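Tuesday nights are when I get the rally gear sorted, and I've picked up a few habits over the years that might save you some grief in your own shed. None of it is clever. I'm a co-driver with a small garage and a washing machine that hates me.

**Race suits.** Turn them inside out, zip them up and wash them cool on their own. No softener, ever! Check the care label first (mine says 40 degrees tops and I still go lower), then dry it in the shade on a fat hanger.

**Helmet liners.** If yours comes out, hand wash it in the laundry sink with a drop of baby shampoo. Press it in a towel, don't wring it. I wrecked a good one that way before the Landville round last October and had cardboard-feeling ears for the whole event.

**Red dust.** Vacuum before you wipe, otherwise you're just making mud. An old paintbrush gets it out of the vents and the seat runners, and I keep one taped to the vacuum hose so it doesn't wander off to the kitchen.

**Wheel nuts.** Ice cream tubs with lids, one per set, labelled on the lid AND the side. Same goes for spare fuses and bulbs, though those can go in smaller jars.

**Pace notes.** Pencil, not pen. Pop the book in a zip-up freezer bag and let it air overnight when you get home, standing up with the pages fanned out.

**Thermos smell.** Bicarb and hot water, lid off, leave it till morning. Works on drink bottles too, but do the rubber seal separately.
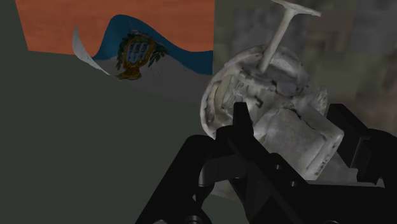 *Landville Car Club, Rally Section*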